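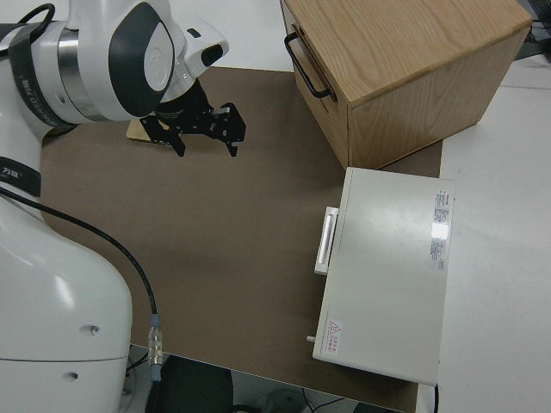 Workspace Storage Project – Final Report
10 May 2022

My project started with a pretty ordinary annoyance: I could never find anything on the workbench in our study room. I wanted to know if a few simple changes to the table would help, so I spent the semester moving stuff around and writing down what happened.

The mat came first. I went with a big brown one with rounded corners, because our tabletop is white and small parts are hard to spot on it. I liked it right away! It doesn't cover the whole table, so there's still a white strip along the right side, and I kept that clear for my notebook.

Next up was the wooden box. It's a light oak color with a black metal handle, and I tried it in the middle of the table (terrible idea – I kept reaching over it) before giving it the back right corner. The white case with the handle on its left side sits in front of it on the mat. I left the labels on top alone, including the little warning one with the red symbol, and made a rule that nothing gets stacked over them.

For the timing part I did 40 searches with the old layout and 40 with the new one, using the same list of small items each time. The old layout took 2694 seconds in total and the new one took 1944. I was really happy with that, although I obviously knew my own layout pretty well by then, so I'd like to repeat it with other people doing the looking.

Cables are still a problem. I started on a clip system in December and gave up on it – the clips (Mevora, the small size) kept popping off the table edge. If I get to continue, that's the first thing I'll go back to.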